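Breaker trips when microwave and kettle run together

lotero_13
Posted 10:42 pm
Kitchen counter outlets are on one 20 A breaker, 12 AWG copper. Microwave alone is fine. Microwave plus kettle trips it in two or three minutes. Is the breaker weak? 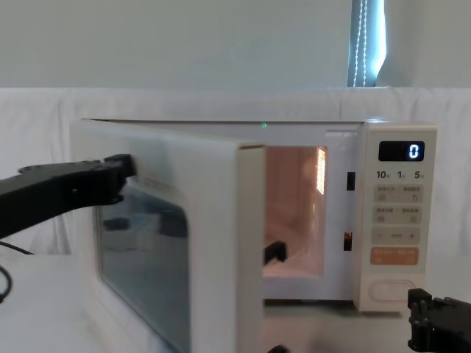
The breaker is original to the house. I measured 13 A on the microwave with a clamp meter, and the kettle label says 1500 W.

Zomier
Posted 10:58 pm
Breaker is fine. 1500 W at 120 V is 12.5 A. Add your 13 and you are at 25.5 A on a 20. A trip in a few minutes is normal for that overload.

turkano
Posted 11:10 pm
I'd still swap it. Old breakers drift, and a new one costs 10 dollars.

Zomier
Posted 11:15 pm
A new one will trip too. Swapping it fixes nothing here.

Aoife Brennan
Posted 11:31 pm
Agree with Zomier on the load. The fix is a dedicated 20 A circuit for the microwave. Do not put a 30 A breaker on 12 AWG.

lotero_13
Posted 11:40 pm
Panel has two open slots. Quote from El Idrissi Electric was 228 — parts and labor. Going with that.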